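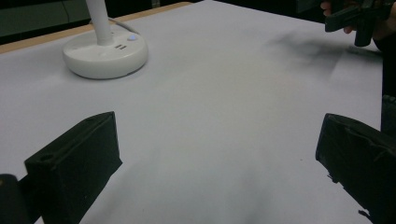 Desk Lamp Testers Wanted – Clonstead Workroom

We're looking for people who care about light. If you've ever moved a lamp six inches to the left and felt your whole evening improve, we'd love to have you with us this June!

Sokar is a small lighting studio, and we're putting together a group of up to 100 home testers for our desk lamp study. You'll take a white lamp home, set it on the desk or table where you really do your reading, sewing, homework or bills, and tell us how you get along with it. Is the button easy to find when you're half asleep? Does the base take up too much room? Where does the cable end up once your books and coffee are on the table too?

What you'll do

Come to one evening session at our workroom, 1212 Dönmez Street, to pick up your lamp and try out a few table setups.
Use the lamp at home for 6 weeks.
Fill in a short diary once a week (5 minutes, tops – messy handwriting is fine).
Come back for a group chat at the end, with supper.

Who can join

Anyone 18 or over with a table and an outlet near it. You don't need to know a thing about lighting. We're especially keen to hear from left-handed people, night shift workers and anyone who shares a desk with a kid.

You keep the lamp when the study is over, and we cover your bus fare or parking for both visits.

How to apply

Write a few lines about your desk and what you use it for, and mail or drop them off at the workroom, marked for Miloslav Kadlec. Please include a phone number and the evenings that suit you best.

Posted Mar 24, 2025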